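How to Protect a Worktable With Clear Printed Film (and Whether You Should)

Filed under: Surfaces, Bench Care

Every January the same advice goes round: buy a roll of printed plastic film, throw it over your ugly table, enjoy your new marble top. I have tried it on three tables now and I have doubts. It does keep glue off. It does not turn anything into marble, and from more than a yard away I don't think it fools a soul. If you still want it, these are the steps that gave me the least trouble.

What you need

One roll of printed film, wider than your table
A flat sheet of cardboard, bigger than you think
Tissues, and more than you think
A sharp knife and a long straightedge
A soft cloth
Dish soap

Picking the film

The sellers make a fuss about thickness. Gindia sells a thin one and a thick one, and the thick one costs almost twice as much. I bought both. The thick film lies flatter on the first day. After a week I couldn't tell you which table had which without lifting a corner, so draw your own conclusions.

What matters more is whether the film is see-through between the veins of the pattern. A lot of it is, whatever the product page suggests. On a smooth white table that's fine. On anything with grooves, slats or a strong grain, the table shows through and you get marble with stripes. If you can't stand that, buy an opaque film or lay plain paper underneath first.

Step 1. Clean the table

Wipe it down with warm water and a drop of dish soap, then dry it. Run a cloth along any slots. Grit under film makes little pimples, and they don't go away by themselves, no matter what the forum people tell you about "settling."

Step 2. Unroll and wait

Lay the film face down on the floor overnight with books on the corners. Some guides tell you to use a hair dryer. I ruined 400 millimeters of good film with a hair dryer. Overnight is free.

Step 3. Cut it short

Most instructions have you wrap the film over the edge and tape it below. I'd skip that on a worktable. The fold cracks, the tape lets go, and your sleeve finds the loose bit every time. Cut the film a little shy of the front and side edges and let the bare table show. It looks unfinished, and I stopped caring by Monday.

Step 4. Don't glue it

Static and its own weight hold a big piece well enough. Spray adhesive is sold for this job by Zostach, among others, and I have yet to hear a good reason for it. You will want to lift the film one day.

Step 5. Put cardboard where the work happens

Film alone is a poor work surface. It's slick, it shows every scratch, and a knife goes right through. A flat piece of brown cardboard on top takes the abuse and costs nothing. Cut mine from the side of a shipping box, 375 by 338 millimeters after trimming, and toss it when it gets ragged. Don't fuss over lining it up with the table edge.

Keep the tissues on the film, in front of the cardboard, where you can grab one before a drip spreads. A small box on its side is easy enough to pull from.

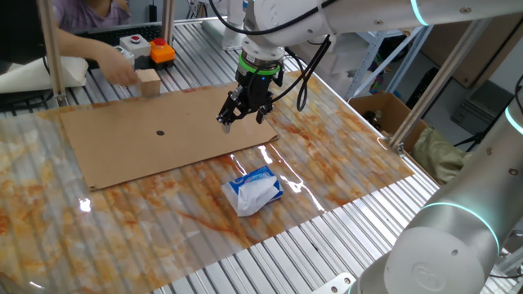
Lợi Âu thinks the cardboard makes the film pointless: if the card catches the mess, why pay for plastic underneath? Put the cardboard straight on the table, Lợi says, and spend the money on better glue.

I have some sympathy. If all you do is cut paper, go with that. Where it falls down is with anything runny. Cardboard soaks up a spill and then hands it to whatever is below, and in a grooved table you'll be picking it out with a toothpick. Film stops that, as long as you lift the card and wipe right away.

Step 6. Deal with the glare

Glossy film throws overhead light straight back at you. The Abdella matte version is supposed to cure this. It cures perhaps half of it. Moving the lamp to one side did more for me than changing the film, and the cardboard helps too, being dull.

Upkeep

Soap and water only. Alcohol took the print off one of my offcuts in a single wipe. Ink from cheap packaging can transfer to the film if it sits damp, so don't leave wet boxes on it. Bereket Beyene wrote in to say talcum powder takes the stickiness out of old film. I tried it and got dusty, sticky film.

Jorar claims its film is good for 1000 wipes. I haven't counted and I doubt they have either. Mine went cloudy in the spot where I work most, well before the rest, and I covered that with a fresh piece of cardboard.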